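We use essential cookies to keep you signed in to the support portal. Accept | Manage preferences

Ticket: Molded cover panels, scuffing and rib damage on receipt
Submitted by: Bravdale receiving area
Supplier: Jorneditz
Status: Open, awaiting supplier reply

Summary of issue
The September delivery from Jorneditz comprised 600 black molded panels. During incoming inspection, 14 panels were set aside for scuffing on the upper face, and several of those also had chipped ribs near the side flange. The site requests guidance on whether the scuffed panels may be used.

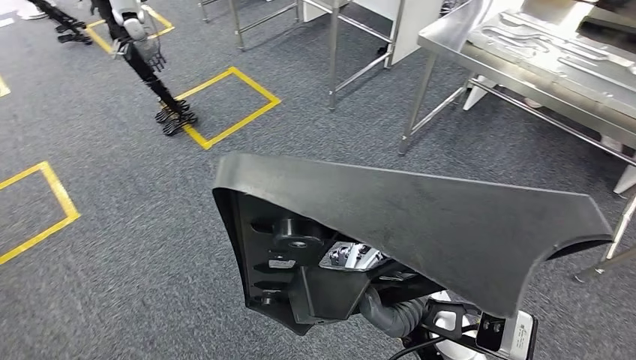

Inspection of each panel is carried out at the stainless steel tables, under the standard ceiling lighting. The inspector is asked to turn the panel over and check the ribs, the slots along the flange and the thick round boss before passing it. Light, matte scuffing on the broad face has been recorded as cosmetic and does not by itself lead to rejection. The yellow floor markings remain in use, and panels on hold are not to be stored inside them.

Action taken
The 14 panels were tagged and moved to the hold rack. A further 200 panels were drawn from the same delivery and checked against the Lodex drawing. No chipped ribs were found in that group — light scuffing was present on 20.

The carrier, Khoury, was asked to confirm whether dividers were fitted between layers. A reply has not been received. 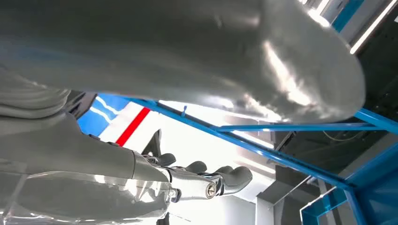 Pending the supplier's answer, panels with surface marks only may proceed to assembly. Panels with a chipped rib or a damaged hook end must stay on hold and must not be trimmed or repaired on site.

Requested from supplier
1. Written acceptance limits for scuffing on the upper face.
2. Confirmation of the packing method used for this delivery.
3. Replacement of the panels with chipped ribs.

The ticket will remain open until all three items are received.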